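Ticket: Okby watch splits not syncing to Trellton club log
Opened by: Rocío Daza
Date: June 21, 2023
Status: Open

Hi team, me again! My track sessions are coming through from the watch with the wrong lap lengths. I ran 800 m repeats last night, and the log has every one of them at around half that, so apparently I'm now the slowest runner in the club (my coach had a good laugh).

What I've tried so far: restarted the watch, unpaired it and paired it again, then deleted the Leta app and put it back on. I did the pairing bit twice in the kitchen, right beside the router, so it's not the wifi.

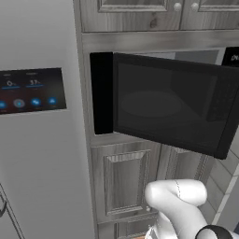

Fridge door panel, showing 0° and 37°.

The total time is right and so is the heart rate, it's only the distance per lap that's off. Road runs are fine too. It started after I switched the track setting to lane 2 for the Rivadeneira oval, and switching back to lane 1 hasn't fixed it. Three sessions are wrong now and I'd love to keep them, as they count toward my qualifying log for the September mile.

Update, same evening: I exported the raw file and opened it on my laptop, and the laps are the proper length in there! So the watch has it right and something's going funny on the way into Trellton. File's attached. Can you re-import it at your end, or should I enter the laps by hand?

Cheers,
Rocío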